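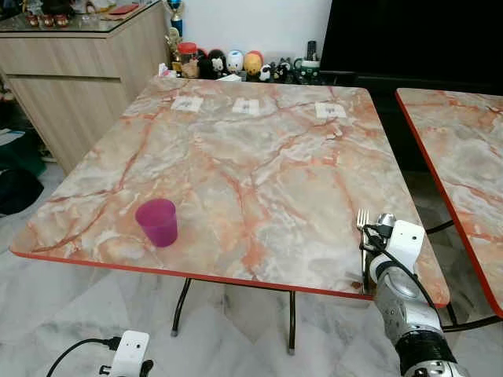
The Set Table routine on our Drito arm fails more often than it passes, and I need to know if it is something I can fix in the settings or if the arm is not ready for this job. The task is short: pick up a fork, stand it in a plastic cup, go back to home position. Picking up is fine. The grip on the fork is steady and the fork stays nearly upright with the tines pointing up, the way the routine asks for. The trouble starts on the way to the cup, a see-through magenta one on the left part of the tabletop near the front. The arm slows down, stops, and the log says "target lost." Sometimes it lowers the handle beside the cup and reports success anyway.

Ticket subject: Fork to cup, target lost / false success
Product: Drito arm, household task pack
Submitted by: Shiela Galang
Opened: 2025-01-09
Priority: Normal
Status: Closed, workaround in place

Details from submitter

I ran the routine 37 times over two evenings. 16 runs put the fork in the cup. The other runs were target lost, except for 9 where the arm said it was done and the fork was on the table next to the cup. Same fork and same cup in every run. The lights were on the whole time and the curtains were closed.

Already tried:
Restarted the arm and the controller.
Ran the joint check. Passed.
Cleaned the camera window with a dry cloth.
Moved the cup closer to the arm. A little better.
Swapped the fork for a spoon. No difference.

I did not move the cards at the back of the table. They were set out with the layout guide and I wasn't sure if the routine still looks at them after calibration.

Reply from Binidura support, first line

Thank you for the run counts. Please leave the cards in place. The routine reads them at the start of each run to work out where the tabletop is, and it will refuse to start if it can't find them. They are not used again while the arm is moving.

Please send the log from one run that ended in target lost and one that ended in false success. Also tell us the table surface setting. It is in the task pack under Surface, and the choices are Plain, Patterned and Glass.

Reply from submitter

Logs attached. Surface was set to Plain. I never changed it. The tabletop has a marble pattern, gray and cream with rust and red veins all over it, so I guess that's wrong. Changed it to Patterned.

Ten more runs tonight with the new setting. Two false successes and three target lost, the rest good. Better than before but I would not leave it alone in the room.

Reply from Binidura support, first line

Passing this to the perception team with both logs. One question in the meantime. In the log for the false success, the cup height reads as zero for the last part of the move. Does your household have a cup that isn't see-through? Any solid color is fine.

Reply from submitter

Yes, a blue mug, heavier. The mug went well. No target lost at all. One time the fork handle hit the rim and the arm backed off and tried again by itself, and the second try went in.

I'd still like it to work with the plastic cup. Those are the cups we use. The whole point was that my mother has trouble gripping small things and wanted the table set for her before dinner, and a routine that needs special cups is one more thing for me to put out.

Reply from Binidura support, perception team

We went through the logs. There are two separate problems.

1. Surface setting. On Plain, the software expects one color and treats anything else as an object. With red veins in the top, it was building a list of false objects and planning around them. That explains the slow moves and the odd path in your first log. Patterned fixes this. You don't need to do anything else.

2. Clear plastic. The depth reading goes through the cup wall and picks up the table behind it. From some angles the rim is found and the rest of the cup isn't. When the rim is lost close to the end of the move, the routine falls back on the last known position. If that position is off by more than the width of the handle, the fork misses. The false success comes from the release check, which only asks if the gripper is empty. It does not check where the fork ended up.

The second one is a known limit with clear and tinted plastic, glass, and some shiny steel bowls. It was also reported by the Drikness test kitchen, with measuring cups. A better release check is planned for the February update. It will compare the view before and after letting go and will report a miss as a miss. It will not make the arm better at seeing the cup.

Workaround until then:
Put a paper sleeve or a wide strip of matte tape on the outside of the cup, covering at least the top half.
Keep the cup on the half of the table nearest the arm.
Set Approach Speed to Low.
Turn on Ask Before Release. The arm will hold still over the cup and wait for the button.

Reply from submitter

Put a strip of green painter's tape on the cup. It does the job. I ran it through the week, every dinner and some lunches, and logged 96 forks and spoons together. Three misses, all with Ask Before Release turned off. With it on I caught them and nudged the cup.

It takes a lot longer than doing it by hand. I timed one place setting and I could have set the whole table and sat down. My mother doesn't mind. She presses the button herself now.

Can you tell me if knives are supported? The menu shows knife but it's grayed out.

Reply from Binidura support, first line

Knife is grayed out on all home units and will stay that way for now. Plates are allowed if they are under the weight limit printed on the gripper housing. We don't recommend stacking.

If you want to try plates, please open a new ticket under Aquino, the name of the dishware pack. It needs a separate calibration and your current card layout won't carry over.

Reply from submitter

OK. I'll wait for the February update before I try plates. You can close this one.

Closing note

Cause: wrong surface setting; depth loss on translucent cup; release check does not confirm placement.
Action: Surface changed to Patterned, tape on cup, Approach Speed set to Low, Ask Before Release on.
Open items: release check, linked to the February update. Submitter to be notified when it ships.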